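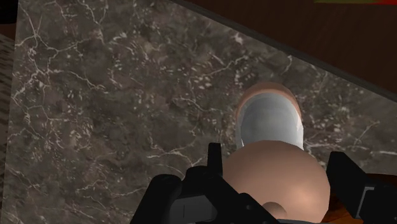
Fastener Spacing and Board Movement in Low Decks
Student project report, Wirthorpe building course
2022-08-07

Our project compared two ways of fixing deck boards to a low frame. Both test frames were built in the yard at Wirthorpe in February. One used face screws and the other used hidden clips from Voyle.

Method

We cut all the boards from one delivery and left them under cover for seven days before fixing them. Gaps were set with a spacer. Each board was loaded with 70 pounds at midspan and the sag was read with a dial gauge.
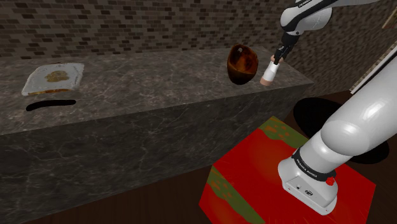
Results

The screwed boards sagged less on every reading. The clipped boards slid a little at the butt joints, mostly on the side facing the gate. Two clips had to be refitted.
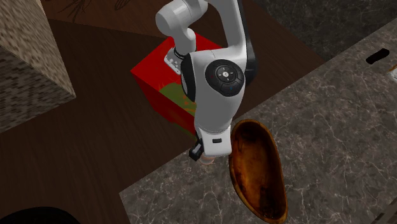

Further work

We would repeat the test with composite boards and a wider joist spacing. The frames are still up.

Recent reports
Post Footings in Clay, Skorncombe Site
Stair Stringer Layout
Jurnon Joist Tape Trial

Contact the course office | Back to top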